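Workshop tips: box and cable jobs, software side

Clip the cloth before you calibrate. If it shifts, the table mask is stale and the planner reads wrinkles as obstacles. Rerun the plane fit after every re-clip.

Kraft cardboard segments well against green. Clear tape does not — depth drops out through it, so label rings by hand and give them a fixed height in the config. 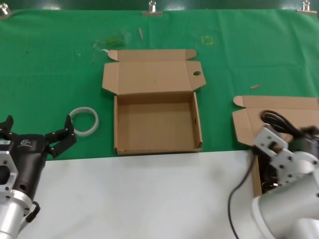

Model an open lid as its own collision body, separate from the walls. Selorm Yakubu merged them once in Raltell and got 26 rejected grasps in a row.

For coiled cable, plan to the tie point if there is one. Otherwise take the highest cluster over 68 depth pixels and approach straight down.

Keep the planner timeout at 444 ms. Longer values mostly hide a bad seed pose.

Log both arms to one clock. Skulura drops frames silently past 1,000 queued messages, so check the counter before you blame the controller.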